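How to Practice Picking Up Soft Stuff with Hand-Held Grippers (Student Robotics Club Edition)

Filed under: Club Projects, Manipulation

So your club has finally finished its hand-held grippers and everybody wants to squeeze something. Good! Ours is called the Birkix, and we're using it to record fabric pickups for our entry in the Riltura student challenge. We started with wooden blocks like everybody else, got bored, and moved on to cloth, which is a whole different animal. I've written up how we do it so the new members (and anyone else) can jump in.

What you need

Two grippers, one for each hand. A flat surface with a cloth over it. An open plastic bin, see-through if you have one, so you can tell what's hiding at the bottom. And a big pile of soft things: scarves, doll clothes, little pouches, socks, scraps from somebody's sewing drawer. Go for different sizes and different kinds of fabric.

Step 1: Check the pads

Squeeze the handle all the way and look at where the pads meet. If one side touches first, loosen the linkage screws, line them up and tighten again. Wipe the pads with a barely damp cloth and let them dry. Lint is the enemy here – a fuzzy pad slides right off satin.

Step 2: Load the bin

Toss things in loosely. Please don't fold them! We did that for a whole November and ended up with a model that was great at neat little stacks and hopeless at everything else.

Step 3: Pick from the bulky part

Go in from above, open wide, and aim for wherever the fabric bunches up. Close slowly until it stops shifting, then quit squeezing. New people always crush things. If a pouch has a cord or a clasp, keep the pads on the body of it, or the whole thing spins around and you'll be chasing it all over the table.

Step 4: Bring in the second hand

Lift the item clear of the bin, hold it still for 2 seconds, and then come in with the other gripper from the side. Keep your wrists low and let your elbows do the moving. It feels silly at first (I looked like a crab) but the recordings come out so much smoother.

Step 5: Set it down and reset

Lay the item flat, open both grippers all the way, and back off before you reach for the next one. When the bin is empty, dump everything back in and give it a stir. That's one round. We do 6 rounds and then swap people, because tired hands get sloppy and you can see it in the data.

How many do you need?

We got our first half-decent results at 200 pickups. The goal for the challenge is 1,000, and we're getting there – slowly, with snacks.

Stuff that went wrong for us

Velvet grabs the pads and doesn't want to let go, so open wider than you think you need to. Anything shiny or metallic may confuse your tracking, so try it under different lights. And label your files before you start, please. We followed the naming sheet from the Buscombe workshop and it saved us once we finally bothered to use it.

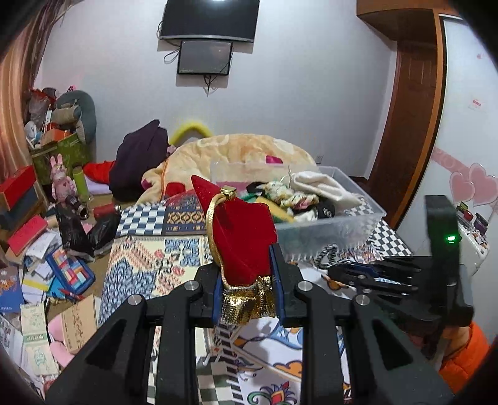 Nguyen-Tran: We had the same trouble with velvet at our club. Going over the pads with a lint roller between rounds helped a lot, and we slowed the release way down. Do you keep the failed grabs in your set or throw them out?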